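나탈리 호손(Nathalie Hawthorne)을 만나러 가는 길에 나는 좀 긴장해 있었다. 헌 옷을 고쳐 입자는 사람들을 꽤 만나 봤는데, 대개는 내 소매부터 쳐다보기 때문이다. 그날 나는 하필 팔꿈치가 다 해진 카디건을 입고 있었고(변명하자면 제일 따뜻하다), 아니나 다를까 첫마디가 이랬다. “그거 벗어 봐요. 이야기하면서 꿰매 줄게요.”

그래서 인터뷰 내내 나는 반팔 차림이었다!

호손은 ‘카스토우(Kastow)’라는 작은 수선 공방을 14년째 꾸리고 있다. 원래는 커튼 가게에서 재단을 했단다. “하루 종일 직선만 잘랐어요. 그런데 버리는 조각이 너무 예쁜 거예요. 집에 가져가기 시작했더니 남편이 옷장 하나를 통째로 내주더라고요. 포기한 거죠, 뭐.”

공방을 연 첫해 6월에는 손님이 딱 3명이었다고 한다. 그중 한 사람이 지금 같이 일하는 르와지 은코시(Lwazi Nkosi)다. 은코시는 아버지의 양복 안감을 갈러 왔다가 기다리는 게 지루해서 단추를 달기 시작했다나. “제가 단 단추를 나탈리가 전부 뜯었어요. 그 자리에서요. 그게 면접이었던 셈이죠.” 은코시가 옆에서 다림질을 하다 말고 끼어들었다.
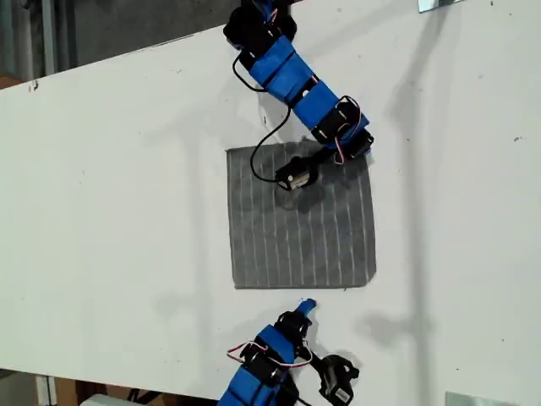
나는 조각천을 고르는 기준이 제일 궁금했다. 호손의 대답은 의외로 단순했다. 색보다 두께를 먼저 보라는 것. 덧대는 천이 원래 옷보다 두꺼우면 몇 번 빨고 나서 둘레가 운다고 했다. 무늬는 그다음인데, 초보에게는 회색 바탕에 가느다란 흰 세로줄이 일정한 간격으로 들어간 천을 권한단다. 줄이 자 노릇을 해 주니까 비뚤어지면 바로 보이고, 가장자리가 조금 고르지 않게 잘렸어도 줄을 따라 접으면 반듯해진다는 것이다. 나는 받아 적으면서 속으로 우리 집 낡은 잠옷 바지를 떠올렸다. 그것도 줄무늬인데!

“사람들이 바늘땀을 숨기려고 너무 애를 써요.” 호손이 내 카디건을 뒤집으며 말했다. “저는 초보한테 일부러 눈에 띄는 실을 줘요. 그래야 어디서 급했는지가 보이거든요. 저도 아직 급해요. 여기 봐요, 방금 두 땀 건너뛰었네.”

수선비 이야기도 물었다. 돈 얘기는 늘 어색한데 호손은 아무렇지 않게 장부를 펼쳤다. 작년에 맡은 옷이 200벌, 그중 50벌은 손님이 옆에 앉아 직접 꿰맸다. 직접 하면 실값만 받는다. “그럼 남는 게 있어요?” 하고 물었더니 은코시가 먼저 웃었다. “차는 남아요. 다들 과자를 사 오니까.”

요즘은 나루드사이드(Narudside)의 헌책방 2층에서도 한 달에 한 번 바느질 모임을 연다. 뜨개질하는 사람, 그냥 수다 떨러 오는 사람이 섞여 있다고 한다. 호손은 그게 좋단다. 양말 한 짝만 들고 와도 된다기에 나도 가겠다고 덜컥 약속해 버렸다. 구멍 난 양말이라면 자신 있다.

카디건은 한 시간 반 만에 돌려받았다. 왼쪽 팔꿈치에는 겨자색, 오른쪽에는 짙은 초록색 조각이 붙어 있었다. 왜 짝짝이냐고 물으니 호손은 실을 끊으며 이렇게 대답했다. “겨자색이 모자라서요.”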